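Kollbridge update teaches hotel robots when to let go

Kollbridge has released version 3 of Rarkis, its planning software for two-armed robots, and the headline feature is patience. The old planner worked out a complete motion for both arms before either one moved, then carried it out with great confidence, whatever the trash bag happened to be doing by then.

Rarkis 3 plans in short stretches and checks the camera again after each one. If a liner sags or slides out of the fingers, the planner throws away what's left of the motion and writes a new one. Kollbridge says a fresh plan takes 300 milliseconds, a pause long enough for an onlooker to suspect second thoughts.

"Rigid objects are polite," said Georges Majali, who leads the planning team. "A plastic bag has opinions, and it changes them while you're holding it."

The release also lets the arms work to separate schedules. One can keep its grip while the other waits, open, for something worth grabbing. Earlier versions insisted on closing both grippers together, a habit Majali's team called "the handshake" and spent most of the spring removing. 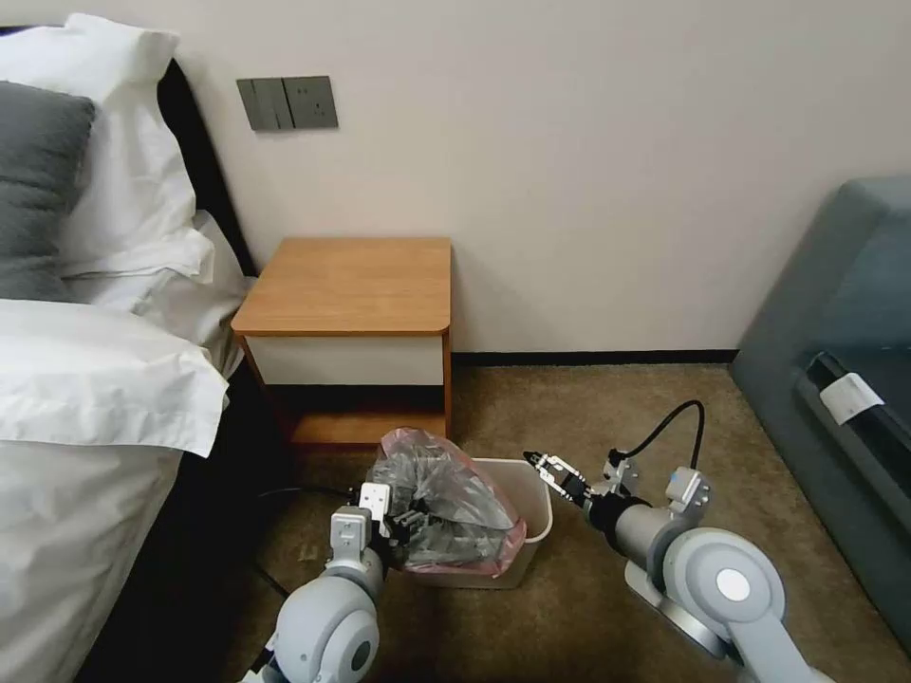 Operators get a replay tool as well, which lines up each abandoned plan with the camera view that killed it. Heloísa Furtado, an integrator at Plenska, has been using it since August and has filed 18 bug reports, 16 of them concerning bag liners. The other two were about the replay tool.

Rarkis 3 is available to existing customers on Thursday. Bed making remains on the roadmap, where it has been very comfortable for some time.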